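The Quiet Comeback of Patterned Walls

By Ellanix Home Desk

Ask anyone who grew up in an older house what they remember about it, and sooner or later they get to the wallpaper. The brown kitchen with the teapots on it. The hallway stripes you ran a finger along on the way to bed. Paint rarely gets remembered like that, and I think it explains a lot about why paper is back in so many homes right now. I couldn't be happier!

I have been hanging wallpaper in my own rooms, badly at first and now fairly well, for most of my adult life. When I started, the shop in Fuswood kept its pattern books on a low shelf behind the paint chips, and you had to ask for them. These days the books have a long table to themselves, and on a Saturday you may have to wait for a chair.

Where it all came from

Printed wall coverings have always been a bit of a cheat, and a lovable one. People wanted silk or carved wood or painted panels and couldn't pay for them, so printers gave them the look on paper. The early sheets were small and pressed from wooden blocks, one color at a time. Once machines could print a continuous roll, prices dropped and pattern moved into ordinary bedrooms and back parlors.

You can still see layers of that history if you strip an old room. I once took down a dining room wall and found paper under paper under paper - big cabbage roses at the bottom, then a faded trellis, then something silver and frankly terrible. I kept a scrap of every one of them (even the silver).

Ferns, roses and a good deal of gray

The pattern everybody seems to be asking for at the moment is the botanical line drawing. It looks like a page out of an old plant guide, with thin ink leaves on a pale ground and a little color dropped in here and there. Stillerier, the small studio whose sample book I carry around far too often, does a fern that I have now used in two rooms. It's busy up close and calm from the doorway, and that is exactly what you want in a room where you sit for long stretches.

The other big favorite is fake brick. I know, I know. For years I was a snob about it, but the printing has become so much better, and the cooler shades sit very nicely with plants and flowers. Try a leafy print near a brick one before you decide they'll fight.

Soft orange flowers and gray fern fronds, on their own and with slate-blue brick.
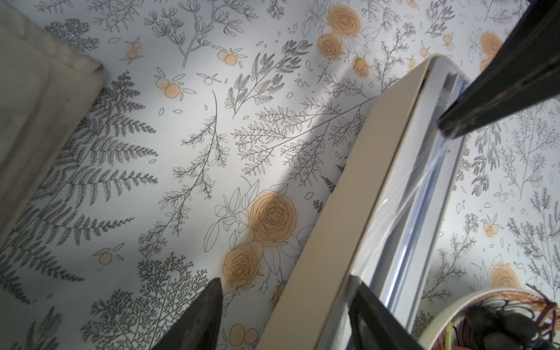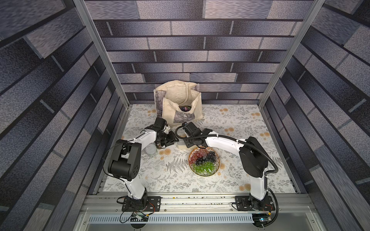
Buying without regret

Measure the wall, then measure it again on another day. Order all your rolls at once and check that the batch numbers match, as two batches of the same paper can differ just enough to show at the seam. Large patterns eat up more paper than you'd think, so look for the repeat on the label and allow for it. My last hallway came to around 300 dollars with paste, and I had half a roll left over, now lining a set of drawers.

Get a proper sample too, a big one. Rajput, the mill that prints the stripe in my study, sends out sheets the size of a tea towel, and I tape mine up and leave them through a couple of evenings. A green that sings at noon can turn to mud under a lamp.

Hanging day

Clear more space than seems sensible. Wash the wall, fill the dents, let it dry fully. Start from a plumb line and never from the corner, because corners in real houses are hardly ever straight. Smooth from the middle out, wipe the paste off as you go, and change the knife blade the moment it drags.

Bubbles will appear and most of them settle overnight. I hung my first bedroom in December with the windows shut and the heat up high, and the seams opened like little mouths. Turn the heat down and go to bed. Look at it again in the morning, with coffee, before you touch a thing.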